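About Drillow

Drillow is an independent game studio. We make action adventure games for PC and consoles, and we have made them from the same building in Bolger since the beginning. In the first year we were four people with two desks. Today the team has 20 people, and most of us still do more than one job.

Our games are played in third person, with one hero and a big place to explore. We like old harbors, tunnels, rooftops, and stories where the player must decide who is telling the truth. We do not make games for phones, and we do not plan to start with it. We receive this question very often, so we write the answer here.

Our games

Kadside was our first full release. It is a detective adventure in a flooded city, where the player moves by boat in the daytime and on foot at night. The story takes 15 hours if you follow only the main case. There are also side cases, and one of them is much harder than we wanted. We corrected it in the July update, but many players asked us to bring the old version back, so now you can choose between the two in the options menu.

Drasex is our second game, and it went on sale on September 22, 2023. It continues the story of Kadside from the side of the smugglers. Combat is new, the climbing was made again from zero, and the city is open from the first chapter. Players who did not finish Kadside can watch a short summary before they begin. On the current consoles the game runs at 60 frames per second, with a second mode for those who prefer sharper picture quality.

How we work

Every project at Drillow begins on paper. The designers write the rules of a level, and after this the whole team plays it with cards and small pieces before any programmer touches it. This is slow, and some weeks it looks like we produce nothing. But we have thrown away many bad ideas in this way, and it cost us only paper.

We record most of the sounds by ourselves. The footsteps in Kadside come from the stairs of our own building, and the boat engines were recorded on the river early in the morning. For music we work with a small group of players who come to the studio twice in each project.

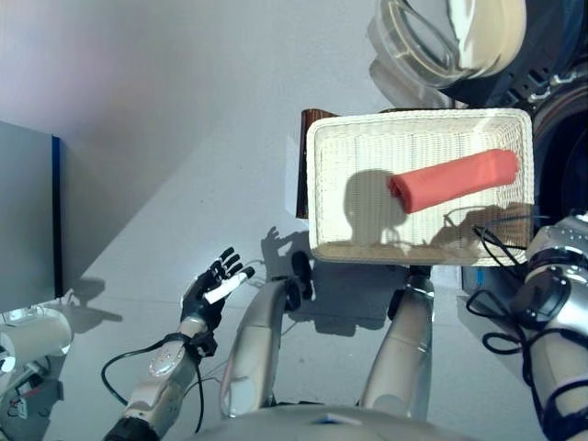 Our community

We read all messages which come to our forum, also the angry ones. When Drasex was in testing, players sent us 2443 reports, and a large part of the first patch was made from them. If your report was not answered, please write again. It is possible that we lost it when we moved the forum to the new server.

Work with us

We are looking for a level designer and a second animator at this moment. You do not need a diploma. Please send us something that you finished, even if it is very small, and tell us which part you made yourself. The working language in the studio is English, and for most of us it is not the first one.

For press copies and questions about streaming, please use the contact form and choose "Press" in the list. We usually answer in three working days, but before a release it can take longer.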